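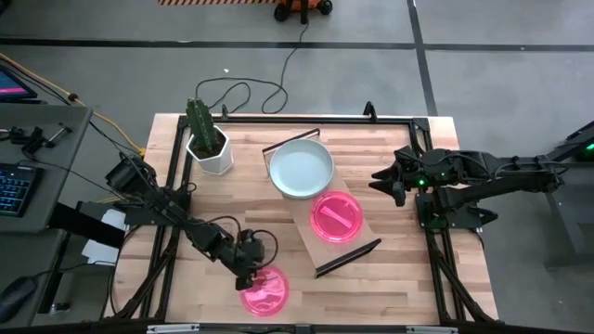

By Milagros Javier

The job has 44 steps on paper, and most of them involve a petri dish. Pick one up, move it, put it down flat, go and get the next. A person learns it in a morning. At Ornis, a small automation shop that works for testing labs, two robot arms have been learning it since August.

Each arm on the butcher-block table is driven by remote control. The operator holds a pair of handles, one for each side, and whatever the hands do, the arms do a moment later. Every run is recorded from start to finish and then goes into a training set called Flinden. The target for this task is 2,000 runs. On the Wednesday I visited, the count stood at 1,897.

"The dishes are the hard part," one of the operators told me. They are round, low and smooth, and the pink ones let the light through, so it is hard to judge the rim from a distance. A gripper has to come down over the edge at the right height. Too high and it closes on air. Too low and it pushes into the wood.

New operators spend their first 200 runs on practice that is thrown away. Most of them start out too fast. They reach the way they would at their own kitchen counter, and the arm swings wide. After a week or so they slow down and begin to use both sides at once – one gripper working on a dish while the other waits open over the table.

The layout is changed between runs. The pale board may lie straight or at a slant, a dish may sit on it or on the bare wood, and the bowl moves too. The potted cactus is artificial and has no part in the task. It gets shifted like everything else, so that the software learns to leave it alone.

Ornis tried another method first, in which a person takes hold of the arm and guides it through the motion. It worked for single moves, but two arms need two people, and they kept getting in each other's way. The handles, made by a supplier called Zaugg, replaced that last spring.

Bad runs are kept if the operator recovers. A slipped dish that gets picked up again is marked and filed with the rest. A run that ends with a dish on the floor is deleted, and the operator resets the table and starts over.

Contact the editors | Copyright Celance Magazine. All rights reserved. | Back to top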